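How Do You Pick a Hand for a Robot?

A robot arm can bend, turn and reach. But an arm with nothing on the end of it can't do much more than point. To pick things up, a robot needs a gripper. A gripper is the robot's hand, and there are many kinds to choose from.

At the Fullmont workshop, two engineers named Karlijn Stevens and Anselmo Holanda test grippers. They bolt one to an arm, give it a set of jobs, and write down how it does. Then they take it off and try the next one.

Two grippers, same jobs

In July they compared two grippers. The first was the Bullgate. It has two hard, flat fingers that slide together like the jaws of a wrench. The second was the Sowa, with fingers that narrow toward the tips.

To make the test fair, everything else had to stay the same. Both grippers used the same arm. Both used the same controller, a Kinuteck. (A controller is the computer that tells the arm and the fingers when to move.) Both had to pick up the same objects, and each object got 30 tries.

Why test with hard things?

A wooden block is easy to pick up. It has flat sides and it doesn't change shape when you squeeze it. Almost any gripper can lift a block.

Cloth is harder. Think about picking up a sweater from the floor. It folds, it sags, and it never lies the same way twice. Bags are tricky too. They can have straps, buckles and zippers that catch on things. You don't have to think about this because your fingers feel where the cloth is. Many robots can't feel much at all, so they have to depend on what they see.

What the robot sees

Some robots have a camera on the ceiling or on a stand. Others have a small one near the wrist, close to the gripper. A wrist camera goes wherever the hand goes, so it gets a close look at whatever the robot is reaching for. The trouble is that the fingers are close to it as well. With a wide finger and dark, crumpled cloth, the view can look like this:

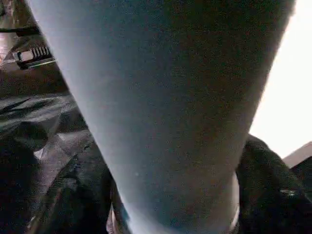 The blocked view problem

Hold one finger up right in front of your eye. It looks huge, and it hides a lot of the room. A wrist camera has the same problem. If a finger covers the middle of the picture, the computer has to work with what is left at the sides.

Light matters too. When one part of a picture is very bright and another part is very dark, it is hard to make out small details in either one. Black cloth is hard for this reason - its folds are almost the same color as the shadows between them.

Engineers can try a thinner finger, move the camera farther out, or add a second camera somewhere else. Each choice has a cost. A thin finger may bend, and a camera that sticks out can bump into things.

Keeping score

Here is how many good pickups each gripper made in the whole test:

Sowa: 662
Bullgate: 584

So the Sowa did better overall. The Bullgate was still the better one for blocks and boxes, and Anselmo kept it on the shelf for those jobs.

Try it yourself

Put a sock, a spoon and a coin on a table. Pick each one up using kitchen tongs. Now close one eye and try again. Which one got harder? Write down your score for each object, and give every object the same number of tries.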